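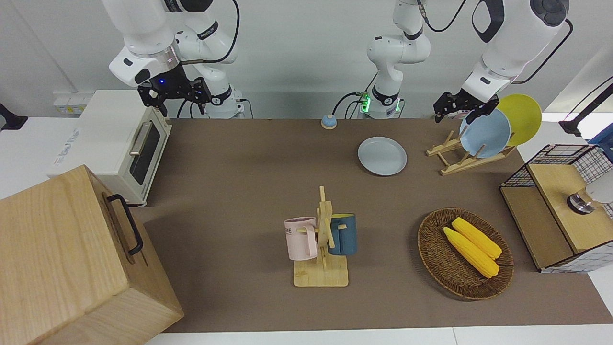 Search products
Enter keyword

Larketa Arum wireless controller, part no. 2141

Works with consoles and PC over 2.4 GHz or by USB-C lead. Two rear paddles can be mapped to any face button, and two profiles are held in the pad's own memory. Weight 282 g with battery fitted. Stick dead zones are set in the Ralham desktop app. Firmware must be updated by lead, with the wireless link switched off. Charging lead supplied; mains plug sold separately. Trade orders: Babita Tripathi, Owino.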